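Chapter 6
The Bedside Table and What Belongs to It

By Zhuoran Liang and Chunhua Jin

After this chapter the student should be able to check a bedside table in a guest room, open and close its drawer without damage, put the telephone and its cords in order, and write a short note for the repair team.

6.1 A small piece of furniture with much work

Many students who come to us believe that the bed is the whole of the room. They learn to pull the sheet flat and to place the pillows, and they give the table beside the bed one wipe with the cloth. The guest sees it differently. He lies down, turns his head, and the table is very close to his eyes. Dust inside the rim, a drawer that does not close, a cord in a knot – these he will notice before he notices the corners of the sheet.

In this book we take most of our cases from the Birken, a house with 230 rooms where both of the authors have worked. The tables there are round, with a raised rim and one curved drawer, and they stand on the wooden floor between the bed and the wall. Other houses have square tables or a shelf fixed to the wall. The order of work is the same for all.

We begin always with the top. Take away what does not belong to the room, and leave in its place what belongs to the guest. Then lift the telephone with one hand and wipe under it with the other. A rim holds the dust in, so the cloth must follow it the whole way, with one finger pressed in the angle.
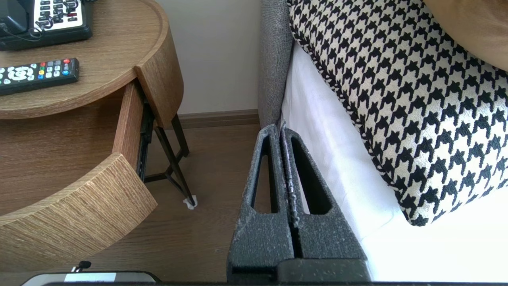

The remote control is wiped separately, with a cloth that is only a little damp. Press the cloth between the rows of buttons but do not rub in circles, for the printing goes away with time. After wiping, lay it straight, with the buttons up and the top end towards the television. In the Birken this rule was introduced by Mrs Jin in her first year as floor supervisor, and it is still in the room book.

6.2 The drawer

A curved drawer front looks nice and gives some trouble. The hand wants to pull it from one side, and the drawer then runs crooked on its slides. Stand in front of the middle of the curve, pull with both hands, and stop when you feel resistance. Look inside to the back corners. Guests forget small things there: earrings, medicine, a key, a folded paper. Anything found is written down with the room number and brought to the office before the end of the shift.

Metal slides are wiped dry. Do not put kitchen oil on them. We have met this "remedy" in several houses, and the result was a black paste that came on the guests' clothes. If a slide is stiff, write it on the sheet and leave it for the repair team. 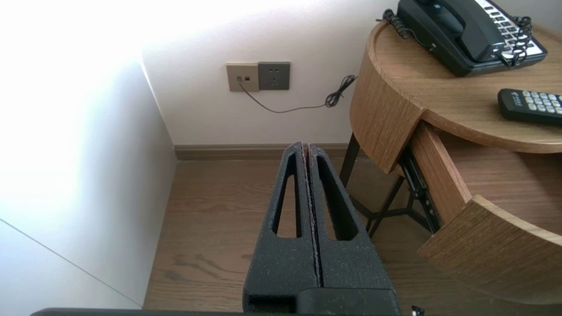 When the drawer has been checked it is closed completely. A drawer left open is in the way of the knee at night, and one of our guests in Room 762 had a blue mark for a week to prove it. Close it slowly and listen. If it knocks at the end, something has fallen behind it, and the drawer must be taken out by a second person who knows the model.

6.3 The telephone and its cords

Young colleagues sometimes ask why we still keep a telephone beside the bed. Older guests use it, and in an emergency it is the quickest way to the reception. It therefore must work every day. Lift the handset, listen for the tone, and put it back so that it lies fully in the cradle. A handset which lies badly makes the line busy, and the reception cannot reach the room.
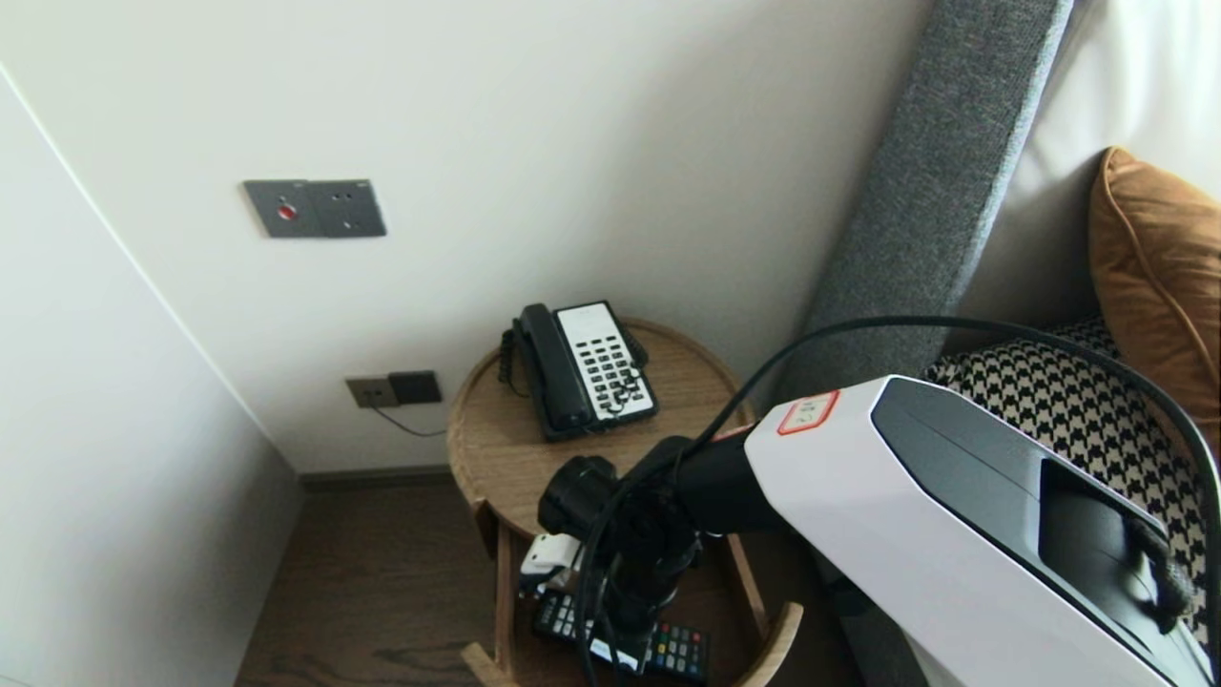
There are two cords to care for. The coiled one goes from the handset to the telephone. It twists a little each time somebody speaks and turns around. To free it, hold up the cord, let the handset hang near the floor and wait until it has stopped turning. The second cord is thin and goes from the telephone to the wall. It should have enough length for lifting the telephone, but no loop where a foot or a vacuum cleaner can catch it.

Never pull a thin cord to take it out of the wall. Hold the plug itself, press the small tongue and draw it straight.

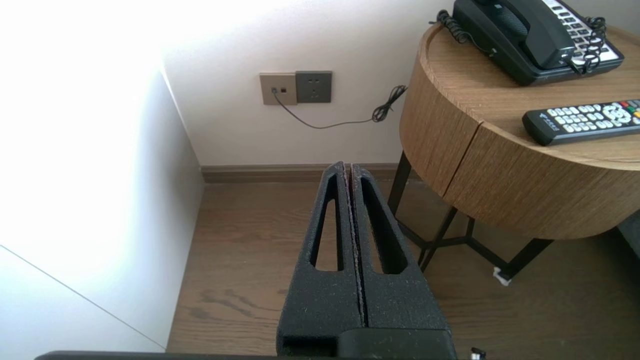

Wall plates are wiped with a dry cloth only. No spray may be used on them, also not from a distance. A plate that moves under the finger is reported the same day – and the student does not try the screw himself.

Words to learn: rim, slide, handset, cradle, cord, plug, wall plate, baseboard.

Related chapters
Chapter 4: Making the Bed
Chapter 5: Wardrobes and Hangers
Chapter 7: Wooden Floors
Chapter 9: Lost and Found
Appendix B: The Room Book of the Birken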